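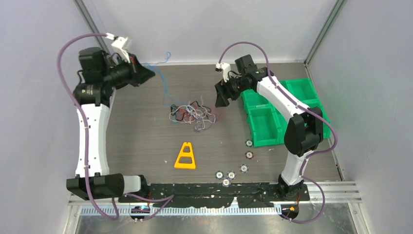 Gutico Bench Sorting Set

README

Contents

This folder holds notes on sorting small workshop odds and ends: hook-up wire, short leads, storage bins and the bits of plastic that collect beside them. The set has 200 entries in 7 groups. Group 6 covers loose wire.

Wire

A tangle is entered as one item until it has been pulled apart. After that each wire gets its own line, listed by main colour. Use white, red, black, grey, purple or blue. Anything else goes under "other". Don't record gauge unless it is printed on the insulation.

Bins

Green bins are listed as a stack, with the side of the table they sit on. Write "left" or "right" as seen from the front edge.

Other items

The yellow A-frame is entered as "triangle, yellow" in all groups. Earlier notes from Brarbridge called it a stand. Both names are kept in the index.

Known problems

Grey and white wire were mixed up in 21 entries. These were corrected in April. The Ilholm list still uses the old colour names.

Licence

Free to use and share with credit to Gutico. The Ogbonna index is licensed separately.

Last updated 1 Mar 2018, except for the April corrections, which are in the change log.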